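Feed stop news from the Arnbridge ride
Jul 28, 2018

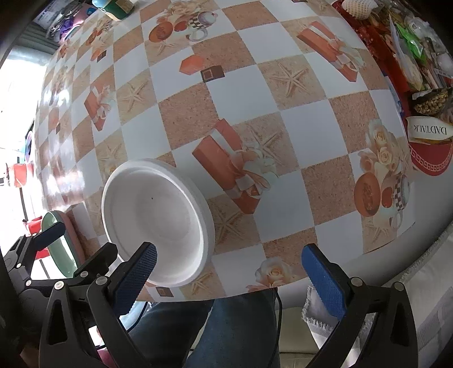
A white foam plate on the patterned oilcloth.

Well, what a lovely turnout we had for the summer loop out of Arnbridge! Almost 50 riders signed on, and plenty of you took the long way over the Staltmont climb – I heard a good deal of grumbling about that last ramp, all of it cheerful. We'd like to do a shorter loop in February for those who fancy keeping their legs turning over the winter (30 miles, mostly flat, with a proper stop for soup and bread halfway).

Skandden has kindly offered club members 10 percent off arm warmers and rain capes, so do mention us when you order. And if you left a pair of long-fingered gloves at the feed stop, they're in the box by the clubroom door, along with two water bottles and one very nice cap.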